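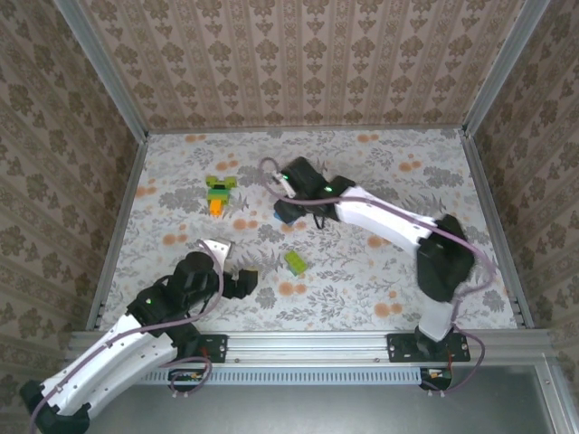 Patterned walls and a leaf-print floor.

Finished the tailwheel endorsement in July. It took 18 landings on the last day alone, most of them at Gavon, where the grass strip runs slightly uphill. My instructor, Cherry Mae Saludo, kept her hands in her lap for all but 2 of them.
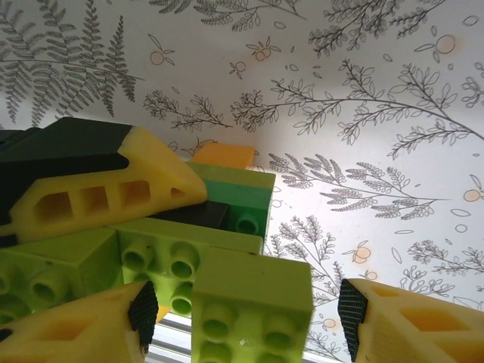
Toy building blocks, close up.

The airplane is still at Rivadeneira waiting on brake parts. The shop quoted more than 40 hours of labor, so I asked for a breakdown before saying yes. I'm also replacing the old intercom – the left jack has been scratchy all year.

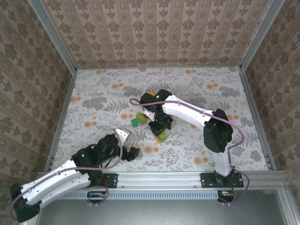 Fuel at Gavon is self-serve and the card reader quits in the heat. Go before 9 in the morning if you can. The courtesy car has a new battery.

We use cookies to remember your settings. Accept | Decline 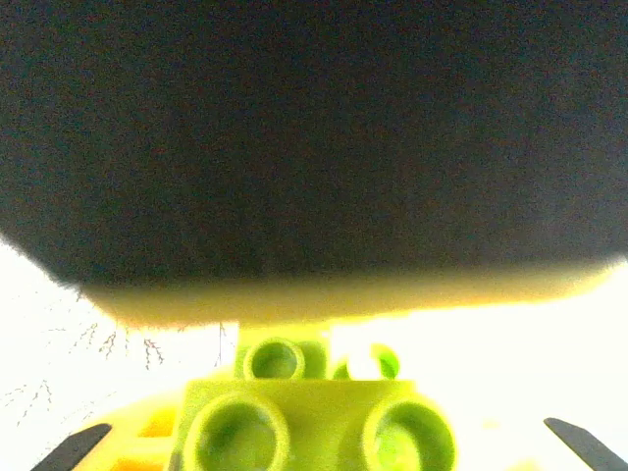 Next is a short cross-country with one fuel stop, once the brakes are done. I'll post the route when I've picked it.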